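Two-Arm Cell, Wrist View: Good Practice Gallery

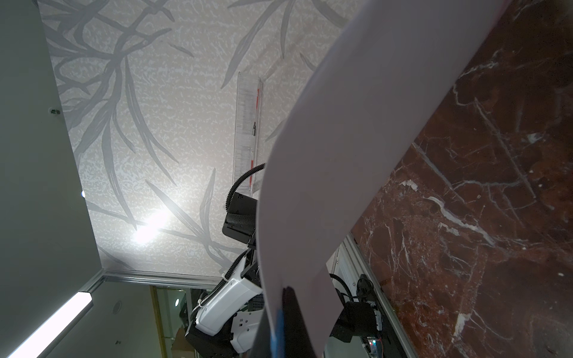
Wrist camera view past the near gripper finger, second arm behind. Black corrugated conduit curves over from the top of that arm.

The page accompanies the Detau working rules for shared two-arm cells. The rules were drafted by Ravinder Paquette and Éabha Hayes and apply to all cells at the Ouellet site. Rule numbers refer to the February revision. Where the local rule is stricter than the supplier manual, the local rule applies. The notes are arranged by topic.

Cable routing (rules 4 to 6)
Conduit on a moving arm is to be held at each housing segment and left with enough slack for full joint travel. Check slack at both ends of travel with the drive off. In the view, ribbed conduit runs down the edge of the white housing, with a white cable tie and a thin silver wire along its side. Ties are to be trimmed flush. A tie that can be turned by hand is replaced, not tightened.

Arm-to-arm clearance (rule 9)
Minimum programmed clearance between any two moving parts of different arms is 40 mm, measured from the outermost surface, conduit included. Conduit is the part most often left out of the collision model. Mackenzie Gagnon keeps the current model files; do not edit a local copy.

A wrist camera gives a poor basis for judging clearance. The near finger takes up a large part of the view and objects behind it look farther off than they are. Use the joint readout.

Hanging and fixed items (rule 11)
Anything suspended within reach of an arm is entered in the cell drawing as a fixed obstacle. The clear bar with red marks, hanging near the center of the view, falls under this rule. Transparent items are entered at full size plus the standard margin, as depth sensors may return no reading from them.

Lighting (rule 14)
Light sources are recorded by position and type. A fluorescent tube is visible at lower left, and there is a bright glare spot on the patterned ceiling covering. Glare spots are logged with the arm pose at which they occur. Exposure is locked before calibration and the value written on the cell sheet. Surfaces such as the veined reddish-brown marble at right, are logged in the same way when they fall in the working view.

Electronics on the frame (rules 17 and 18)
Boxes are fixed to the frame rail outside the swept volume of both arms. At lower right, a black cable loops near the aluminum structure and leads to a black box mounted on the frame. Loops are kept clear of moving parts. Exposed boards, like the small one with red and green indicator lights at the bottom edge, are to be listed on the cell sheet and covered before any unattended run.

Speed and inspection (rule 20)
Tool speed is limited to 300 mm/s with a person inside the marked area and 600 mm/s otherwise. Conduit, ties and fingertip pads are inspected every 40 operating hours. Results go on form 311, signed by the operator and by Clifford Lapointe or Mackenzie Charbonneau.

Corrections to the captions or rule references: send to Éabha Hayes, with the rule number in the subject line.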